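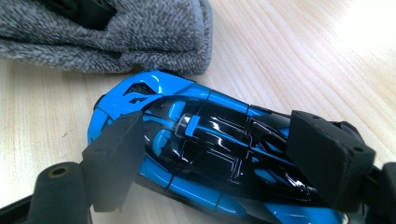 The Tikero is a plain rectangular table from Lokolard, sold as a desk or a work table depending on which page of their site you land on. I bought mine in April for the back room at Multham, where it gets used for small repairs, sorting parts and wiping down toys before they go back in the cupboard. The top is pale, with streaky grain. A glossy toy race car in blue and black stands out well against it, and so does anything else dark, such as a small screw. What I don't like is the shine. Light coming from one side washes the surface out to white in places, and I end up shifting my chair to see what I'm doing.

Assembly took 30 minutes with the tool in the box. There are six bolts to a side and the holes lined up. The instructions are all drawings, and the one for the crossbar is printed so small that I put it on backward the first time.

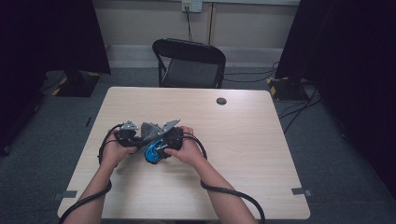 Tikero table, front view. Cable hole at far right, gray tape at the two near corners.

The corners are rounded, though I would have liked a bit more of a curve on them. I have caught a hip on the front left one more than once. The cable hole has a dark gray rim and is on the small side. A lamp plug won't go through it, so thread the bare end if you can, or run the cord over the back edge as I do.

Cleaning is easy. A damp towel takes off pencil and most glue if you get to it the same day. Darker towels leave a little fuzz behind.
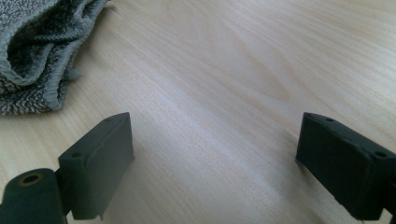 Gray towel on the pale top. The grain broadens into a soft arch across the middle.

It doesn't wobble on our floor. Leaning on the front edge with both elbows is fine - I do a lot of that - and the top hasn't bowed.

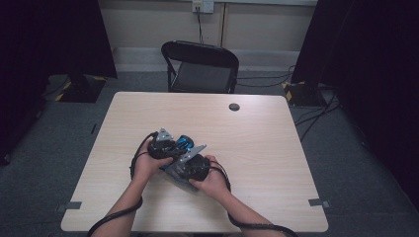

I can rest my forearms on it for an hour without the edge digging in. A standard folding chair is the right height for it. My old table was a Pastor, which was heavier and had a drawer. I miss the drawer. I don't miss moving it.

The order code for the pale finish is 3047. Delivery took three weeks. I would buy it again for a room without a big window.

Posted Sunday, November 28, 2021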